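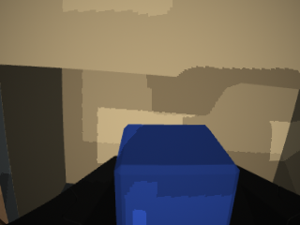

*Marian Westerberg*

# Moving your site to a new address: your questions answered

I get a lot of mail from people who run small websites and are about to move them to a new domain name, and most of it asks the same handful of things, usually in a mild panic. So I've gathered my answers on one page. I moved my own site, Plonum, in June, and I've helped two clients do it as well, so most of this comes from things I've either done right or had to go back and fix. Last updated 15 August 2019.

**Will I lose my place in the search results?**

For a little while, probably, yes. Search engines have to visit your old pages, notice that they've moved, and carry over what they know about them to the new ones. Plonum dropped quite a bit in the first couple of weeks and then crept back up. I won't promise you'll see the same, but please don't start rewriting every page on day three because your visitor numbers look sad. Give it time, have a cup of tea, and look again next week.

**What exactly is a 301 redirect, and do I need one for every page?**

It's a message from your server saying that a page has moved for good. And yes, I'm afraid every page that matters should have its own, pointing to the matching page on the new site. Sending everything to your new home page is tempting (I've been tempted!), but a reader who clicked a link about pruning roses and landed on your welcome message will simply leave.

If your page names are staying the same and only the domain is changing, one rule can usually handle the lot. Plonum had 1467 pages and I only had to write a few rules by hand, mostly for an old archive I'd filed in a silly way years ago.

**How long should I keep the old domain?**

Longer than you'd like to pay for it. I tell people at least a year, and I plan to keep mine for as long as I can. Old links turn up in the oddest places - forum posts, printed flyers, somebody's bookmarks from a computer ago - and it would be a shame to have them all go nowhere, or worse, to whoever buys the name after you.

**Can I redesign the site at the same time?**

You can, but I'd beg you not to. One of my clients, Trellari, did both over the same weekend, and when traffic fell we couldn't tell whether it was the move, the new menus or the shorter page titles. We spent most of a month finding out (it was the titles). Move first, let things settle, and then bring out the new paint.

**Do I have to tell everyone who links to me?**

Not everyone, goodness. When I went through my list there were about 3243 links coming in, and a good many were copies of copies. I picked out the ones that sent real readers and wrote a short, friendly note to each. Plenty of people wrote back and changed the link the same day, and a few of those notes turned into very nice conversations.

**What about my sitemap?**

Make a fresh one with only the new addresses in it and submit it as soon as the new site is live. Check your internal links while you're at it, too. Oltex, the other client, had a perfectly good sitemap and a footer that still pointed to the old domain on every single page.

**My question isn't here. Can I write to you?**

Please do! The contact form is linked at the bottom of the page. Tell me both addresses, old and new, and the date you made the switch, and I'll answer when I can, though it may take me a few days.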